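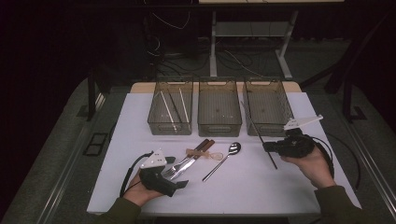
*Figure 1: The cutlery sorting task, with the right gripper holding a dark chopstick and both empty bins still to be filled.*

## 3. Software, and what we changed after May

Our part of the Tereo project was the software between the hand-held grippers and the policy that learns from them. Lucimara Quintana wrote the recorder and the time alignment, and I looked after the segmentation and the training scripts, though we ended up in each other's code most evenings.

The task sounds simple – sort mixed cutlery into three bins – but it gave our first segmenter a dreadful time. We had been cutting each recording into single picks by watching jaw width alone, so every closing counted as the start of a pick. That worked nicely for spoons and forks. Chopsticks are so thin that the jaws close nearly all the way whether they have caught one or missed it, and our labels were full of picks that never happened (I spent a whole weekend deleting them by hand before Lucimara kindly stopped me).

The new version, which we named Jemal, also looks at the wrist's path after closing. If the gripper travels to a bin and opens over it, the segment is kept. Out of 1,536 candidate segments it kept 1,291, and we checked 100 of those by eye and found 6 with the wrong start time, all of them where the two hands moved at once.

We are very grateful to Benoît Lebrun, who suggested giving each hand its own timeline. It meant rewriting the loader, and for a while nothing ran at all, but the planner now receives left and right actions separately and the code is a good deal easier to read. Overlapping picks are still handled poorly, and section 4 goes into those.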